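Clesaro study finds sorting skills carry over to unseen rooms when demonstrations are recorded in homes

Two-handed fruit handling among the tasks used to compare home and laboratory recordings

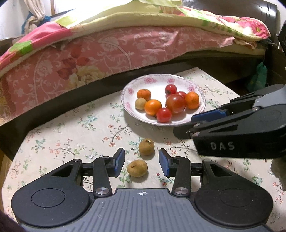

By Ayantu Wako, Clesaro Press Office
Released February | Research news | Reading time: 4 minutes

Researchers at Clesaro have published results showing that a robot control policy trained on demonstrations recorded in ordinary bedrooms and kitchens transfers better to unfamiliar rooms than one trained on the same amount of laboratory data. The work was carried out with the Zurholm robotics group and is described in a technical report released this month.

The study, led by Ilaria Farina, used 800 demonstrations of small object handling. Half were recorded on a plain bench in the Clesaro laboratory. The other half were recorded in homes, on whatever table was available and with the household's own cloths and crockery left in place. All were made with hand-held grippers, with a person doing the task directly and no robot arm present during recording.

The objects were small fruit and vegetables, including mandarins, cherry tomatoes and longans. These differ in size, surface and firmness. A longan has a thin, slightly wrinkled skin and rolls easily on cloth. A cherry tomato is smooth and will split if the fingers close too far. The policy was given no label for the type of fruit and had to set finger opening and approach angle from camera images alone.

Each demonstration involved two grippers working over the same area, one in each hand. The operator moved items between the tablecloth and a plate, using either hand or both. The two-handed setting was chosen to test whether the policy could learn when one hand should wait for the other, a point at which earlier versions often failed.

"The bench data was cleaner and we had assumed it would be easier to learn from," said Farina. "On the bench it was. Once we moved the arms to a room with a patterned cloth, the bench policy began reaching for printed flowers. The home policy did this far less often."

Both policies used the same network, training schedule and image size. They were then run on a pair of fixed robot arms fitted with fingers of the same shape as those on the hand-held tools. Testing took place in 36 rooms, none of which appeared in the training data. A trial was counted as a success only if every item finished in the correct place without being dropped or visibly damaged.

The home policy had the higher success rate in test rooms with patterned cloths or decorated plates. In rooms with plain surfaces the difference was small and the authors do not regard it as meaningful. The largest gains were seen where items lay close together or one item partly hid another.

Mitiku Berhe, who was responsible for the recording protocol, said background variety appeared to matter more than the number of repeats per room. "When we removed rooms from the training set and made up the total with extra repeats from those that remained, performance dropped," he said. "We saw the same pattern in both rounds of that test."

The report lists several limits. The method has been tested only on items that fit between the fingers of a single gripper. Lighting was not controlled, and recordings made after dark are under-represented. The policy still performs poorly when both hands approach the same item, and in such cases the arms were stopped by a separate safety check. Wet fruit was not tested.

Hiba Dabbas, head of data at Clesaro, said the team would next extend the recordings to soft packaging and lidded containers. The Tedesco test site will host the arm trials, using the same scoring rules so that the two sets of results can be compared.

The technical report, recording protocol and scoring sheet are available on request from the Clesaro Press Office. Access to the home recordings is limited to research groups that have signed the Catudlow data agreement, which covers footage taken inside private homes.

Notes to editors

Clesaro carries out research on robot handling of everyday objects. Zurholm supplied the robot arms and calibration software used in the trials.

Technical enquiries: Ayana Admasu, Research Liaison, Clesaro
Media enquiries: Ayantu Wako, Press Office, Clesaro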